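Home Forums Footwear Search Log in

Slides for wide feet, Cesow or Durrani?

hondlow_7
Nov 27, 2021
I need house slides for tile floors. My feet are wide and I have a high instep. I had a pair of Durranis that lasted until January and then the strap pulled out of the sole. Is Cesow any better?

cistine861
Cesow runs narrow. I went up a size and the heel hung over the back. Stay with Durrani and get the wide version.
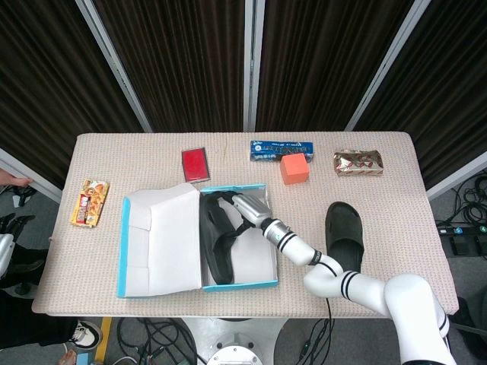

The strap problem was the older model. Mine get worn every day and the glue is fine.

marlpit
Disagree. I've had both and the wide Durrani is the same footbed with a longer strap. Cesow footbed is firmer too. I paid 30 for mine.

cistine861
Not the same footbed. Put them sole to sole and check.

marlpit
I did. Same.

hondlow_7
Is either one OK with socks?

marlpit
Cesow, yes. Thin socks only.

cistine861
Durrani wide takes thick ones.

Contact us | Terms | Back to top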